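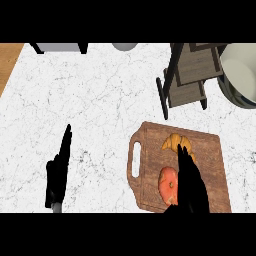
Ticket: Right gripper stops short of close command, left arm drops out of sync
Project: Akance (kitchen counter tasks, simulated)
Opened by: Mandla Ngubane
Status: Open, workaround in place

Problem
On the cutting board task the right gripper gets a full close command over the croissant and stops partway. The controller reports a grasp anyway. The left arm then waits for a handoff message that never arrives, and the episode runs out at 540 steps. No crash, no error in the main log. The Otow planner log has one line, "contact pair limit reached", and then nothing.

First seen Wednesday after the merge from the Zamora branch. Steltgate says their build is fine but they are still on the old croissant mesh.

What I tried
Restarted the simulator and reloaded the counter layout. Same result.
Moved the round fruit off the board before the run. The gripper closed all the way.
Put the fruit back, just below the croissant. Fault came back on the first try.
Raised the contact pair limit to 400. Closes, but the fingers sink into the croissant before they stop.
Swapped the croissant collision shape for a plain box. Closes, reports correctly, handoff goes through. Grasp height is off.
Turned off the left arm. No change on the right side, so I don't think the sync code is the cause.

Notes
The croissant mesh has a lot of small ridges and each one counts as its own contact. With the fruit that close, the right gripper touches both and the list fills up. Contacts after that are dropped without a warning — that part should be its own ticket.

The grasp check only looks at whether the fingers stopped moving. It needs to look at finger width too.

Workaround
Use the box shape and lower the grasp target by 2 mm. Don't use runs from the merged build for scoring until the check is fixed.

Next
Simplified croissant mesh from Zamora. Will rerun with the limit back at default.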